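Des exemples ratés, s'il vous plaît

Encore une réunion, jeudi, sur le nombre d'épisodes. Toujours le nombre. Chez Sesance on en veut 2000 avant octobre, comme si le chiffre réglait tout. Je ne suis pas d'accord et je l'écris ici, vite, entre deux lots.

Ce qu'on garde aujourd'hui : les prises propres. Le bras descend, les doigts se placent autour du support, le rack suit. Très joli. Et le reste, poubelle. Rizwan Biswas a relu 70 essais simulés le mois dernier, il en a jeté 22. Des approches de travers, un doigt trop bas, une reprise au dernier moment. Or c'est exactement ça qu'il fallait garder ! Un modèle qui n'a jamais vu de rattrapage ne sait pas se rattraper. Point.

On me répond : bruit, étiquettes douteuses, temps de calcul. D'accord, en partie. Czesław Kwiatkowski propose de noter chaque échec à la main, environ neuf minutes pièce. C'est long. C'est aussi du vrai travail, et personne veut le payer.

Autre manie, la lumière. Toujours la même, plate, sage. Mettez des ombres dures, changez les racks de place, encombrez la table. La simu le permet pour presque rien, alors pourquoi s'en privé ? 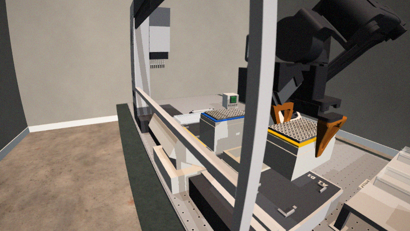
Et qu'on arrête de fêter les compteurs. Je préfère un petit lot sale et bien annoté, quitte à livrer en retard.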